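Warnitz floor, handheld collection, Mon 19 February

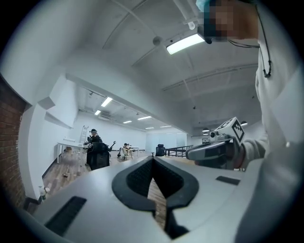 View from one handheld gripper, second unit with marker cube at right, tables in back.

Goal for the day: 60 episodes of the two-person handover, both grippers recording. Task set is the Grestus list, items 1 to 18, bottles and small boxes only. No cloth until the finger pads are sorted out.

Setup
Clocks on both units synced before the first episode and again after the break. Mapping pass done first, slow walk down the room and back, then the cube held in view of the other unit for a few seconds. Map closed on the second try. First try drifted near the glass partition at the far end, same as in the Astville room. Frosted panels give few features. Start the pass from the brick side next time.

Episodes
60 recorded, 13 rejected. Most rejects are lost tracking on the receiving unit when it was tipped up and the ceiling lights took over the exposure. Fixed exposure helped in the last block but the fingers come out dark and the ridges are hard to make out. Will try a middle value.

Other rejects: cube hidden by the operator's own sleeve during the pass, and two early stops where the trigger was released before the object was down. The early stops could be trimmed and kept. Left them out for now.

Notes on the data
Gripper width reads slightly open at full close on one unit. Offset is constant, so correct it in the conversion script and leave the raw files alone. Faces to be blurred before anything goes to Requena.

Too little variety in start pose. Operators settle into the same stance after a few episodes. Add a start card per episode with position and height.

To do
Rerun the rejected items.
Recalibrate width, both units.
Check whether the August map of this room still loads with the new tracker build.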